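The robot arm and your job: your questions answered

I'm Marjatta, I look after the returns bench at Zillora, and these are the things people keep stopping me in the corridor to ask.
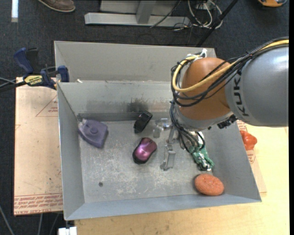

Is it taking over from us?
No. I asked that myself on day one! It does the picking out of mixed bins. We still do the checking, the grading and anything with a customer note attached.

So what do I do all day now?
Less bending, more looking. I used to finish a shift with a sore back, and now I mostly finish with tired eyes (so please do take your screen breaks). Two of us cover the bench at a time.

Will my pay or hours change?
Pay stays put. Hours are the same until January, when Bongani Makhubela will go over the new rota with each shift.

What if it drops something or gets stuck?
Press stop, leave your hands out of the bin and ring extension 109. It's never a telling-off, we'd much rather you stopped it than worried about it.

Do I need training?
Yes, but it's only 2 sessions and there's no maths, I promise. 19 of us have done it so far and I was easily the slowest.

Can I say no?
You can ask to stay on packing. A few people have, and that's fine – just tell Bongani before the rota goes up.

Updated 2024-10-08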